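Ticket 1742-B: Label printer drops lower part of barcode on long labels
Product: Stotari label station, desktop model
Component: print path / driver
Status: Resolved
Priority: Normal
Reported by: Daryna Savchuk, Skurolcombe depot
Assigned to: Vitico support, second line

Initial report

Labels printed from the stock program come out with the bottom quarter of the barcode missing. Text above the barcode is fine. Short labels (shelf tags) print correctly. The fault began after the January driver update on the packing desk PC. The second PC, which prints to the same unit over the network, shows the same fault, but less often. Scanners at goods-in refuse the bad labels or need several passes.

Already tried on site: power cycle, new roll, head cleaned with the pen supplied, different USB cable. No change.

Support, 09:40

Please send the configuration printout (hold Feed until the light blinks twice, then release). Also confirm the label size set in the driver and the size set in the stock program. These are stored separately and the driver does not warn if they differ.

Reporter, 10:15

Printout attached. Driver says 100 x 150. Stock program says 100 x 150. Firmware line on the printout reads 2.9. Total labels printed since last reset: 963.

Support, 10:50

Sizes match. Firmware 2.9 is current for this model. The printout shows media type "continuous". You are using die-cut labels with a gap, so this should read "gap". On continuous media the printer ignores the gap sensor and feeds by length only. That would give drift from label to label, but it does not normally cut off a barcode at the same height each time.

Please set media type to "gap" in the driver under Media, run calibration, and print five labels from the stock program. Then print five from the driver test page.

Reporter, 11:30

Done. Calibration ran and stopped on a gap as expected. Driver test page: all good. Stock program: all five still missing the lower part of the barcode. The labels now start in the right place, which they did not before, so that setting was wrong too.

Support, 11:45

Then we are looking at two separate faults. Media type is fixed. The remaining one sits between the stock program and the driver, as the test page does not pass through the stock program at all.

Please turn on "keep printed documents" in the queue, print one bad label, and send the spool file. The folder is hidden by default. Stop the spooler before you copy the file or the copy will be empty.

Reporter, 13:20

Spool file attached. First copy was empty, second one is good - I had restarted the spooler too early.

Support, 14:05

Spool file checked. The barcode is sent as a graphic, not as a printer command. The graphic is sent in bands, and the last band is missing from the file. The printer is printing exactly what it receives, so head, roller and sensor can be ruled out.

The new driver has an option called "Reduce graphics memory". It is on by default after the update and was off in the old version. With it on, the driver drops any band that begins past a fixed offset. Short labels never reach the offset. This also explains why text is fine: text goes out as commands and is not banded.

Steps:
1. Open printer properties from the control panel, not from inside the stock program.
2. Advanced, then Graphics. Clear "Reduce graphics memory".
3. Apply. Close all programs that use the printer.
4. Restart the spooler.
5. Repeat on the second PC. The setting is per machine.

Reporter, 15:10

Done on both. Long labels now print with the full barcode. Scanned on the first pass with the goods-in scanner.

One more question before this is closed. The same scanner sometimes reads the wrong code when a pack has more than one on it. We get an order number field filled with a web address. Is that the printer too?

Support, 15:35

No, that is a scanner setting. Your Dovhaniuk scanners leave the factory with all code types turned on, square codes included. Retail packs often carry a barcode and one or more QR codes on the same face, and the scanner returns whichever it decodes first.
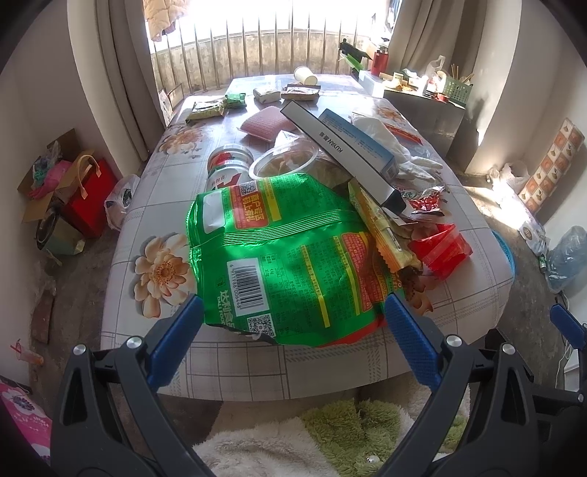
Fig. 1. Green snack bag with a barcode in the middle and two QR codes, one near the top and one at the lower edge.

If goods-in only needs the barcode, turn off QR on those scanners. Scan "Enter setup", "QR off", "Save" from the setup sheet, in that order. If you skip "Save" the change is lost at the next power-off. Leave QR on for the scanner at the returns desk, as the returns form uses it.

Reporter, 16:20

QR turned off on both goods-in scanners. Tested with a few packs from the shelf, only the barcode comes through now. Returns desk left as it was.

Support, 16:30

Good. Setting changes recorded against the site:
- Media type: continuous to gap
- Reduce graphics memory: on to off (both PCs)
- QR decoding: off (goods-in scanners only)

Note for later updates: the driver installer resets the graphics option to on. Check it after each update until a corrected driver is out. The defect has been passed to the driver team with the spool file attached.

Closed with reporter's agreement. Reopen under the same number if the fault returns.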